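Folding kit review – speaker notes
Trondach meetup, short talk, 15 minutes with questions

Slide 1. Say what the talk covers: the Mernora two-arm folding kit, what you get and what it asks of you. No sales pitch. We paid for ours.

Slide 2. Leave these up while people sit down.
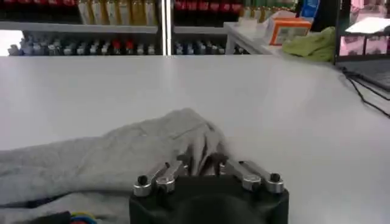
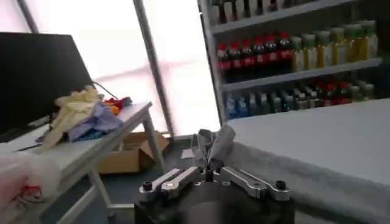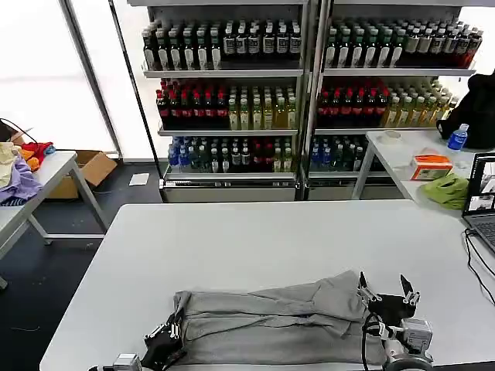
Page last changed: 26/04/2020

Slide 3. The task. One gray garment, one white table, two arms. Knit fabric is a fair test – it bunches in the fingers and takes any shape you leave it in.

Slide 4. What is in the kit. Two arms, two grippers, wrist cameras, software license. The table is extra. The manual runs to 185 pages and the part you need is chapter 4.

Slide 5. Numbers. We logged 1,163 folds. Median time was 54 seconds on a flat start, longer from a pile. Don't read out the whole table, point to the bottom row.

Slide 6. Problems. Finger links need checking every morning. Cables on the right side get in the way of the laptop. Support from Humitz is good but slow – 57 hours for our first reply.

Slide 7. Compare with the Villalobos service plan. Same hardware, monthly fee, they do the calibration. Better for a small shop with no technician.

Slide 8. Questions. If asked about price, send them to the handout. If asked about towels, we haven't tried them yet.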